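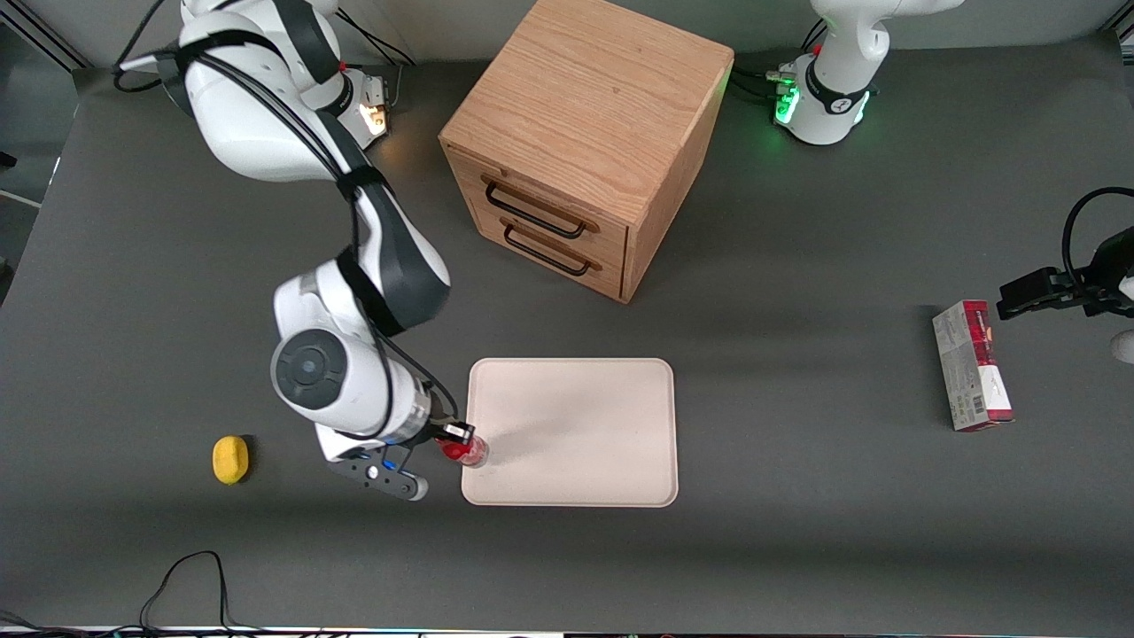 双腕セル「Nelley」のデモ機。右アーム(写真左側)の指先が赤い小型容器にかかっている。

11月29日、TrorleyにあるDavmont社のショールームで、卓上型双腕セル「Nelley」を見学した。当社の出荷準備室では小物の仕分けと箱詰めをすべて手で行っており、その一部を置き換えられるかどうかを見るのが目的である。こちらからは生産技術の私と、出荷を担当するMi-kyung Takが参加した。先方の対応は営業のLachlan Nisbet氏、設置と教示を受け持つRanda Karam氏の2人だった。

なお、Nelleyの国内窓口はDavmontではなく、代理店のHaddad社になる。代表のKarim Haddad氏は当日不在で、価格と契約に関する質問の一部は後日メールで回答を受けた。以下、その回答も合わせて書く。

到着から説明まで

駅からショールームまではバスで行った。停留所の名前が「工業団地東」と「工業団地東口」で紛らわしく、私たちは一つ手前で降りて歩いた。次に行く人は「東口」まで乗ること。受付で入館証を受け取り、靴はそのままでよいと言われた。デモ機の周囲では首から下げる紐を外すよう指示があり、入館証は上着のポケットに入れた。

最初に会議室でNisbet氏の説明を聞いた。内容はカタログとほぼ同じなので省くが、カタログに書いていない点が一つあった。Nelleyは本体だけの販売をしておらず、必ず教示サービスと組み合わせた月額契約になる。過去に本体だけを買った顧客が作業を覚えさせる段階で止まってしまう例が続き、6月から今の形に改めたという説明だった。当社としては買い切りのほうが稟議を通しやすいのだが、この点は交渉の余地がないようである。

デモ機の構成

デモ機は濃い灰色の作業台に白いアームを左右一組で据えたもので、アームはどちらも台の奥側、壁に近い位置に立っている。手前から作業者が物を置いたり取ったりでき、肩越しに腕が回り込んでくるような配置ではない。この点はTakが気にしていたところで、実際に台の前に立ってみて問題ないという感想だった。

グリッパーは左右とも黒い機構部を持つもので、先端に丸みのある淡い色の部品が付いている。Karam氏によると、指先は消耗品の扱いで、作業者が工具一本で替えられる。交換作業も見せてもらった。外すのは早いが、付けるときに向きを間違えやすい。Karam氏自身が一度逆向きに差し、やり直していた。向きを示す印を付けてほしいと伝えたところ、同じ要望はほかからも出ているとのことだった。

アームの根元には表示灯がある。見学中、左アームは緑、右アームは橙がかった白で点いていた。色の意味を尋ねると、取扱説明書の一覧を見せられた。色の割り当ては設定で変えられるそうだが、当社の現場では緑は運転中、橙は注意と決まっているので、導入するなら最初に合わせておく必要がある。

配線は期待したほど整っていなかった。黒いケーブルの束がアームの外側に沿っていて、黒いバンドで何か所か留めてある。手首の辺りではケーブルが輪になってたるみ、台の手前の縁にも束が寄せてあった。たるみは手首を回すために要るもので、現地設置の際は台の縁の分は裏側に通すとKaram氏は言う。ただし手首側のたるみは製品でも変わらない。当社では袋物も扱うので、引っかかりがないかは実物で試したい。

見せてもらった作業

デモは三つあった。

一つ目は小物の仕分けである。赤い小型容器、黄色い丸みのある小物、縦長の紙箱といった形の違う品物を台に置き、指定したものを取ってトレーに載せる。トレーは薄い桃色がかったベージュの浅いもので、縁が少し立っている。容器は横向きに寝かせた状態から取っていた。片側が透明で丸くなっており、滑りそうに見えたが、当日の範囲では落とさなかった。

速度は遅い。人が同じ作業をするのに比べて明らかに時間がかかる。Takは見ている間、自分なら次の箱に移っていると何度か口にしていた。Nisbet氏も速さで売る製品ではないと認めており、夜間に無人で少量をさばく使い方を勧めるとのことだった。当社の出荷は午後に集中するため、夜のうちに翌日分を仕分けておく形なら合うかもしれない。

置く位置をずらす試験もさせてもらった。Takが黄色い小物を台の端近くまで動かし、紙箱を斜めに向けた。黄色い小物は取れた。紙箱は一度目に角を押してしまい、箱が回ったところで動作をやり直して、二度目に取れた。印刷の面が傷むほどではなかったが、化粧箱を扱う場合は押し跡が気になる。Karam氏の話では、やり直しの回数は設定で制限でき、上限を超えたら止まって呼び出しを出すようにできる。

二つ目は引き出しの開閉である。台の奥に、黒い棒状の取っ手が付いた二段の木製キャビネットを置き、片方のアームで引いて、もう片方で中に物を入れる。下の段は問題なく開いた。上の段はキャビネットごと手前に動いてしまい、Karam氏が手で戻した。現場の引き出しは固定されているので同じことにはならないと思うが、固定していないコンテナを引く作業では注意が要る。

キャビネットをわざと台に対して斜めに置いていたので理由を聞いたところ、向きが毎回変わっても対応できることを見せるためだという。これは当社には関係が薄い。

三つ目は両腕での箱の受け渡しで、片方が持った紙箱をもう片方に渡して向きを変える。ラベルの面を上に向けたいときに使う動きで、Takが一番関心を示したのはこれだった。渡す瞬間に両方の指が箱を持つため、柔らかい箱だと中央がへこむのではないかと質問したが、手元に柔らかい箱がなく確認できなかった。次回、当社の箱を持参することにした。

教示サービスについて

作業の覚えさせ方は、Karam氏の側で操作員が遠隔操作でアームを動かし、同じ作業を繰り返して記録を取る方式である。顧客は品物と、仕上がりの条件を書いた用紙を送る。用紙の見本をもらってきた。品物ごとに「持ってよい面」「触れてはいけない面」「置く向き」を書く欄があり、触れてはいけない面の欄が狭い。当社の化粧箱だと書ききれないと思う。

記録の数は作業によって違うが、ショールームの仕分け作業では240件を超える記録を使ったと聞いた。品物が増えれば追加の記録が要り、追加は別料金になる。ここがこの契約で最も読みにくい部分である。当社は季節ごとに箱が変わるので、そのたびに追加費用がかかるのでは計画が立たない。形が同じで印刷だけが変わる場合は追加不要とのことだが、「形が同じ」の基準は書面になっていなかった。Nisbet氏に文書化を頼んである。

教示を担当する操作員の一人、Naa Lamptey氏とも少し話ができた。難しいのは取る動作よりも置く動作だという。トレーの縁に容器の端がかかったまま指を開くと転がるので、縁を越えてから下ろす記録を多めに入れているそうだ。縁の低いトレーにすると楽になるが、持ち運びのときに品物が落ちやすくなるため、結局は顧客の使っているトレーに合わせることが多いらしい。当社のトレーは縁が高く、角も直角に近い。一枚送ってほしいと言われたので、木曜の便で発送した。

遠隔操作の部屋も見せてもらえたが、別の顧客の品物が出ているため立ち入りは入口までだった。写真撮影も不可である。

安全と停止

非常停止は台の手前と、壁側の操作盤の両方にある。Takが実際に押した。腕はその姿勢のまま止まり、持っていた箱も落ちなかった。復帰は操作盤から行い、手順は画面に出る。画面の日本語は概ね読めるが、「把持解除」と「把持中断」が並んでいて違いがわかりにくい。Karam氏に聞くと、前者は指を開く、後者は動作だけやめて指は閉じたまま、とのことだった。夜間に当番が見て判断できる言葉ではないので、表示の変更が可能かを確認中である。

柵は標準では付かない。人が近づくと速度を落とす設定だが、当社の安全衛生の規程ではこの大きさの機械でも柵か同等の措置が必要になる。柵を付けた場合の設置寸法は図面をもらっていないため、出荷準備室の窓側に入るかどうかはまだわからない。

動作音は小さく、隣で普通に会話ができた。

費用

Haddad社からの回答では、本体と教示サービスを合わせた月額は2,199ユーロである。契約時の設置費はこれとは別で、当社の場所を見てからの見積りになる。品物の追加は一回につき896ユーロで、同じ時期にまとめて頼んでも割引はない。指先などの消耗品は月額に含まれるが、送料は当社持ちとなる。

最短の契約期間と中途解約の条件も尋ねたが、Haddad氏の返信には期間の記載しかなく、解約については「個別に相談」とだけあった。この書き方では稟議に添付できないので再度問い合わせている。

ショールームで使っていたものと納品されるものが同じ仕様かという質問には、アームとグリッパーは同じ、台は顧客の部屋に合わせて作る、という答えだった。台の色も選べるが、濃い灰色を勧めるそうである。明るい色の台だと白い箱の輪郭を拾いにくい場合があるとの理由で、当社の箱は白が多いので、これは従ったほうがよいと思う。

所見

小物の仕分けに限れば、夜間の運用で使える見込みはある。受け渡し動作はラベル面をそろえる工程に合っており、今の手作業で最も時間を取られている部分でもある。Takの意見では、化粧箱は対象から外し、まず補修部品の小箱だけで始めるのがよい。私も同じ考えである。

引き出しの作業は当面必要ない。契約に含めるかどうかで月額は変わらないと聞いたので、含めたままにしておく。

気になる点は、品物追加の基準が決まっていないこと、手首のケーブルのたるみ、画面の日本語、柵を付けたときの寸法である。このうちケーブルは袋物を持ち込んで試せばわかる。残りはDavmontとHaddad社の回答待ちになる。

次回の訪問では当社の箱を持参し、受け渡しと仕分けを試す予定でいる。持っていく品物の一覧はTakが作成中で、柔らかい箱、袋物、角のつぶれた返品の箱を含める。返品の箱は倉庫の棚の下段に残っているものを使うので、処分しないでおいてほしい。Karam氏からは、品物ごとに同じものを複数用意し、うち一つは封を切った状態にしてほしいと頼まれている。

昼食はショールームの向かいの食堂で取った。見学者用の食券は受付でもらえるが、午前中に申し出ないと出ない。領収書は経理に提出済み。

もらった資料(カタログ、教示依頼用紙の見本、表示灯の一覧)は共有棚の生産技術の段に置いてある。持ち出すときは私かTakに声をかけてください。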